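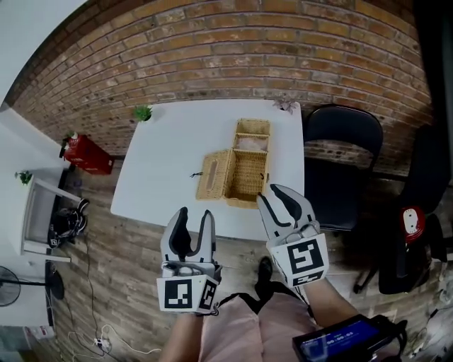 A gripper in each hand, and the wicker box open on the table.

Home | Kitchen | Workshop | Storage | Tips by Post

31 January 2021
By Chandrasekhar Bangera

Workshop Tips: Keeping Your Gripper Recordings Usable

Several of you wrote after the November page to ask about the software side of teaching a robot arm household jobs with hand-held grippers, and I promised I would get to it once the holidays were out of the way. So make yourself a cup of something, this is a long one! I use a little program called Storgate for recording and another called Samell for looking at the recordings afterward, but most of what follows should carry over to whatever you have on your own computer.

Check your markers before anything else. The software works out where each gripper is from those square black-and-white patterns on the mount, and it can only do that when it gets a clean look at them. Wipe them with a dry cloth before you start. Kitchen grease is the worst offender, and a shiny film over the black squares will give you a track that hops about like a cricket. If you print your own, use matte paper and leave a good white margin all the way around the pattern.

Type the marker size in carefully. I once measured to the outside of the white margin when Storgate wanted only the black square, and every distance in my planner came out too long. I lost an entire evening to that one, and blamed the arm the whole time. Measure the printed square with a ruler, too, as home printers love to shrink a page to fit.

Give each gripper its own marker numbers, and write down which is left and which is right. A strip of masking tape inside the lid of your toolbox is a fine place for it. If you swap them by accident you can usually switch the labels later in Samell, but do it before you cut the recording into pieces – afterward you will be fixing each piece by hand.

Keep the tabletop plain. A white table with the one thing you are working on in the middle is about as kind as you can be to the perception step. A potted plant or two at the back corners does no harm, and I rather like the company. A busy checked tablecloth is another matter, and so is anything with bold black squares on it. My old chessboard pot holder has been banished to a drawer.

Lids deserve a tip of their own. A hinged wicker lid like the one on my box doesn't always come to rest at the same angle, and a planner that has only ever been told "open" and "closed" will happily drive a finger straight into it. I label three stages in my recordings: shut, moving, and open. Then I have the planner wait for a fresh look at the lid before it sends anything inside the box. It costs a moment on every try and it has saved me a good deal of rattan.

Mind your pace near the opening. When I hurry, the two hands drift closer together and one mount hides the other's marker from the camera. Storgate will guess across a short gap, and its guesses are decent, but I throw out any recording with more than six missing frames in a row while a gripper is over the box. You may find you can be more forgiving in open space.

Watch the clock on the first few seconds. Let the counter start, hold both grippers still with the fingers spread, and only then reach in. That quiet bit at the beginning gives you something to line the streams up with, and a good place for the control software to find its starting pose.

Name your files as you go. Mine have the object, the job and a running number, so "wicker-open-133" tells me everything I need. I used to call them "test" and "test new" and – well, you can guess the rest.

Play back slowly the first time. Run the plan in the simulator, then on the arm at the lowest speed you can stand, with a hand near the stop button and the box set a little farther away than you think it needs to be. Only turn the speed up once you've had seven clean runs, and turn it up a little at a time.

Next month I'll go through smoothing settings, including the one in Samell that rounds off corners you wanted to keep.

Back to Workshop | Older Tips | Write to Us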